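Giving Every Little Thing a Spot: Shadow Boards for the Workshop
15 April 2021

I've had the same junk drawer in my workshop since we moved to the house on Kincaid, and for most of that time it's been the place where small parts go to die. Pegs, spacers, knobs, the odd jig I made once and forgot. Last July I dumped the whole thing out on the bench and decided I was done digging. What I ended up with is a board with outlines drawn on it, so each part has its own shape to sit in, and I like it so much I've now made three (the kitchen got one too!).

If you've seen tools hung on a pegboard with their outlines painted behind them, it's the same idea, only lying flat and for smaller stuff. You look at the board, you see an empty outline, and you know which piece is still out on the bench or in your apron pocket.

Start with the board. I like white because pencil and marker both show up, and so does anything you drop on it. Mine is an old shelf, sanded a bit and given two coats of leftover bathroom paint. Let the paint cure properly before you draw on it - I didn't the first time and the marker bled into every corner. Then lay your parts out and live with them like that for a day or two before you commit to anything. You'll find you want the ones you grab most often along the near edge.
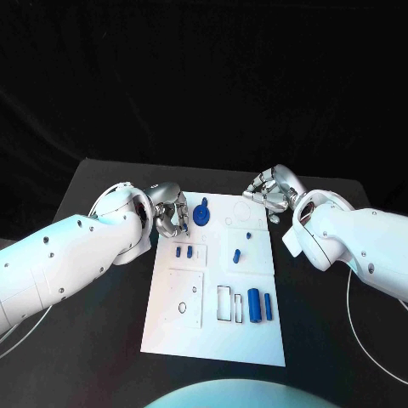 Color helps more than I expected. I painted one group of parts the same bright blue, and now they stand out against the white even when I've left the bench lamp off. Pick a color you don't already have all over the shop. My neighbor went with brown and then spent an evening hunting for a brown knob in a pile of brown sawdust, so, you know, learn from that.

For tracing, use a sharp pencil first and hold it straight up. If it leans in under the part your outline comes out too small, and you'll be annoyed every time you put the thing back. Go over it in paint marker once you're happy. I leave a little gap all the way around, maybe the thickness of a coin, so there's room for my fingers.

Tall or tippy parts need something to hold them. A shallow plate with a hole in it works fine, or a ring cut from scrap. Glue it down or use two short screws, and check the length of those screws first (yes, I went right through into the bench top, and yes, it's still there if you want to come and see it).

Put it on something dark if you can. I rolled out a piece of old gray rubber matting from Nundstead and the board doesn't slide around anymore, plus a dropped washer is easy to spot on it. Keep cords off to the sides so you're not dragging them across your nice neat rows.

The kitchen version holds cookie cutters and piping tips. Same steps, but I sealed it with a wipe-clean varnish, and I'd give that a full 14 days before you set anything on it that's going to touch food. I still store the cutters upside down so crumbs fall out.

Next up is the sewing box. I haven't worked out what to do about bobbins, which roll off everything, so if you've got a trick for those, leave it in the comments.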